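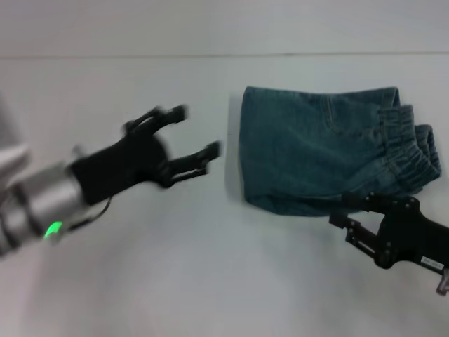
Director Outlines Changes to Voltside Angler Incentive Program

Print | E-mail this page

The Voltside Angler Incentive Program will enter its new season with a revised payment schedule and a simpler registration process, according to program director Heather Gilchrist.

Gilchrist met with us at the program's office in Cartwright in February, shortly after the new rules were sent to members. The program currently has 3444 registered anglers, most of whom fish regional bass events on weekends and hold full-time jobs during the week.

"The majority of our members will never fish a national tour," Gilchrist said. "They asked us for faster payment and fewer forms, and the revised rules answer both requests."

Under the previous system, an angler who qualified for a bonus submitted a claim after the event and waited almost 69 days for a check. Claims will now be opened by the tournament office when official results are posted. Members need only confirm their mailing address and boat registration.

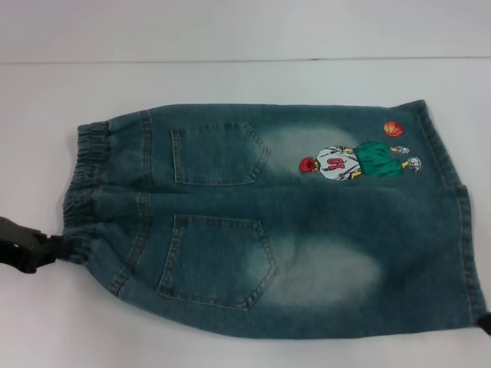 The schedule itself has also been changed. Bonuses will be paid to the four highest-placing members at each qualifying event, where only two were paid before. Gilchrist acknowledged that the top bonus will be smaller as a result.

"Some of our stronger anglers were not pleased, and they told us so," she said. "We listened to them. The board still felt that the money should reach further down the standings."

Valter Paiva, who manages tournament operations at Bunar Lake, took part in drafting the rules. He said the co-angler division was the most difficult point to settle.

"Co-anglers do not choose the water," Paiva said. "We agreed to score them separately – with their own bonus – and to review that decision when the season ends."

Registration remains open until the first qualifying event. Members who joined last season must renew, and Gilchrist advised them to check that their membership number appears on the entry form before launch.

Related items
Bunar Lake Ramp Hours Extended for Spring Events
Kirsty Mudgway Named Weighmaster
Co-Angler Rules: What Members Should Know

This site uses cookies. By continuing to browse, you agree to our use of cookies.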